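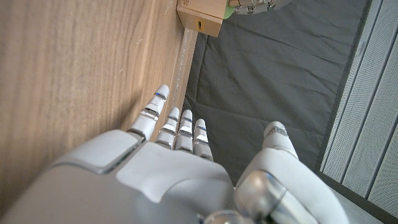

Kemmont will open its furniture repair program to households across the Guo Valley this month, after a trial in Reston that ended in September. Residents can book a place to have worn tables, chairs and shelves sanded, glued and refinished at a fixed price. Wooden surfaces such as the one at the left of the photo are the main focus, and painted or veneered pieces will be looked at case by case.

The trial took in 849 pieces of furniture. Most were kitchen and dining tables with water rings, loose legs or faded colour.

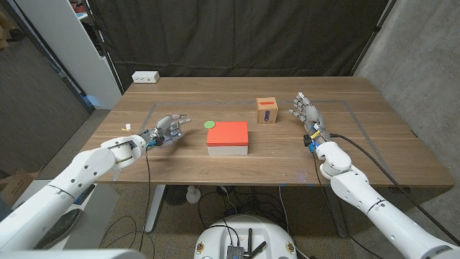 Under the expanded program, Kemmont will run 12 drop-off days a year and aims to handle 3,000 pieces by the end of the second year. Each household may bring up to two items per visit. Large pieces can be picked up for an added fee of $100.

"People kept telling us they had a good table in the garage and no idea who to call," said Florencio Montoya, program manager at Kemmont. "We can fix most of them -- and we'll say so up front if we can't."
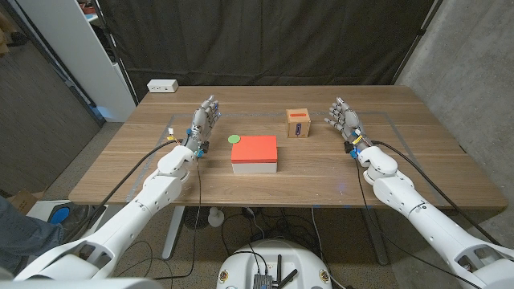 Finishing oils and glues will be supplied by Zevgate, which also took part in the trial. Items left for more than two months after repair will be donated to local housing charities.

Bookings open on November 8, 2023, at the Kemmont front counter in Reston or by phone.

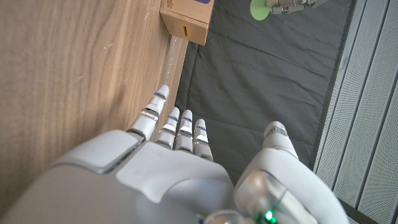 White robotic hand beside a wooden edge.

Media contact: Florencio Montoya, Kemmont, Reston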